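Stadaseo Automation Notes
Frequently asked questions: robots and chores
Maintained by Adoración Aguirre. Last revised Thursday, October 8, 2020.

Can a robot do household chores yet?

A few of them, under conditions. Vacuuming an open floor and mowing a fenced lawn are solved well enough to sell. Both are done by machines that move over a surface and never have to hold anything. Chores that require grasping an object and using it on another object are at the research stage. Wiping, scrubbing, folding, sorting and putting away all fall in this second group.

What about the shop floor?

The shop floor is further along. Parts arrive in a known position, lighting is fixed, and the same motion is repeated for a whole shift. Most of the readers who write to us run small shops, and most of the jobs they ask about do not look like that. They are cleanup jobs: wiping down a bench, clearing chips, emptying a bin, returning hand tools to a rack. These have more in common with kitchen work than with machine tending.

Which chores do you consider ready?

For a small shop with one arm and one person who can program it:

Moving identical parts from a tray to a fixture: ready.
Stacking boxes of one size: ready.
Wiping a flat, empty surface: possible, with supervision.
Wiping a surface with objects on it: not ready.
Scrubbing a curved object such as a pot: not ready.
Folding rags or towels: not ready.
Sorting mixed hand tools: possible if the set is small and the tools are spaced apart.

"Ready" means that a careful buyer can install it and leave it running. "Possible" means that somebody should be in the room.

Why is a sponge harder to handle than a steel part?

A steel part keeps its shape. Once the gripper closes on it, the position of every point on the part can be worked out from the position of the fingers. A sponge compresses where it is pinched and bends where it touches something. The controller knows where the fingers are and has only an estimate of where the working face is. The estimate gets worse as the sponge takes up water, gets heavier and sags.

There is also the question of slip. Friction on foam changes with moisture and soap. A grip force that holds a dry sponge may let a soapy one rotate between the fingers, and a simple two-finger gripper has no direct way of noticing.

Why does the object being cleaned matter so much?

Three properties cause most of the trouble: curvature, shine and freedom to move. A pot has all three. Its wall curves away from the tool, so the wrist has to turn as the sponge travels. Polished steel reflects the counter, the tool and the lights, and depth cameras that depend on matching features or projected patterns return gaps or false points on it. And an unfastened pot slides when pushed. A person steadies it with the other hand without thinking about it. A single arm has to keep its sideways force below the point at which the pot moves, or brace the pot against something.

Turning the pot upside down helps. It gives the robot a flat base to approach from above and takes the interior out of the task for the time being. The inside is a separate problem, mainly one of clearance between the gripper and the wall.

Sponge, gripper and upside-down steel pot on a toy kitchen counter.
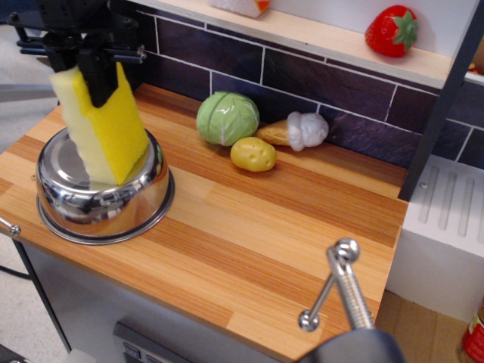
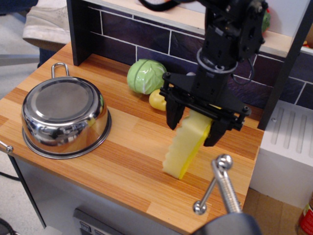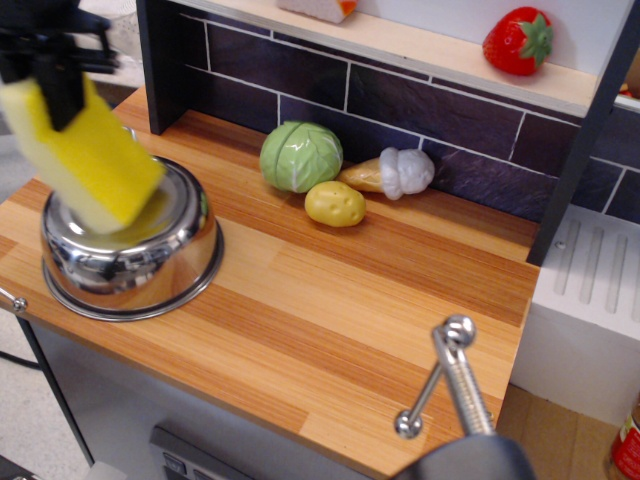 How much does a task like this cost to set up?

Labor is the larger part of it. For a single wiping or scrubbing task on one type of object, we tell readers to plan on 14 working days for one engineer before the first unattended trial, not counting delivery of the arm. Gripper changes, camera calibration and fixture design take most of that time. Adding a second object of a different shape usually costs less than the first, though it is rarely free.

Is it better to program the motion or teach it by demonstration?

Programmed motion is easier to inspect and repeat. If the object is always in the same place, use it. Demonstration, in which a person guides the arm or drives it remotely and a model is trained on the recordings, handles variation in position better and is the more common approach for soft tools. It needs a good deal of data. Jummai Abubakar, who runs our bench tests, collected 477 demonstrations of a bench wipe in May before the trained motion covered the corners of the work area without help. Her notes put the useful minimum for that bench at about 500, so the last few positions remain weak.

Demonstrations should vary the things that will vary in use. Move the object, rotate it, change the lamp, put unrelated items at the back of the counter. A set of recordings made with everything in one spot teaches the robot that spot.

How do you measure whether a surface is clean?

Poorly, in most cases. Coverage is easy to log: the path of the tool over the surface, with gaps marked. Coverage says nothing about whether dirt came off. On a matte bench a camera can compare before and after under the same lamp. On shiny metal the comparison is unreliable for the reasons given above. Our own tests use a washable dye and a visual check by a person. We would like something better and have not found it.

Do I need a force sensor?

For dry, flat wiping, motor current is often enough to detect contact. For scrubbing, a wrist force sensor is worth the money. Pressing too lightly does no work and pressing too hard folds the sponge over, after which the fingers may touch the object. Set a hard limit on downward force and have the arm stop when it is reached - do not rely on the trained motion to stay below it.

Which gripper do you suggest?

Parallel jaws with wide, slightly textured pads. Narrow fingers dig into foam and make a hinge, and the sponge then pivots around the pinch point. If the tool never changes, do not grip it at all. Bolt a plate to the wrist and fasten the sponge to the plate. The Rerkwood plate drawing on our downloads page takes four screws and fits most small wrists with an adapter.

Gripping is only required when the robot must pick up the tool, put it down and pick up another. That is normal in a household and unusual in a shop.

Are small practice setups a fair test?

They are fair for reach, grasping and motion, and weak for everything that involves real dirt, hot water or heavy items. A compact counter with a shelf over it reproduces one difficulty well: limited room for the arm. Results from a small setup should be reported with the size and weight of the objects used. We have seen success rates quoted without either.

What about water?

Most low-cost arms are not sealed. Check the ingress rating of the arm and, separately, of the gripper, which is often lower. Servo housings and exposed connectors near the tool are the first to fail. A sleeve protects against splashes and adds drag at the wrist joints. Retune after fitting one.

Is it safe to stand next to the arm while it works?

That depends on the arm, the speed and the tool, and a risk assessment is required for any workplace. Low power does not remove the pinch points at the gripper and elbow. Keep the emergency stop within reach of the person supervising, and route cables so they cannot catch on the work.

When will these chores be ready?

We do not publish dates. The Salix checklist, which we use for product reviews, has 17 items covering grasp, contact, recovery and cleanup. No scrubbing system we have reviewed meets all of them. Recovery is the usual failure: the tool is dropped or the object shifts, and the machine carries on as if neither had happened.

Can I send you my own results?

Please do. Use the Rahman form on the contact page and include the arm model, gripper, tool, object, number of attempts and number of failures. Video is welcome but the numbers are required. Replies take up to two weeks.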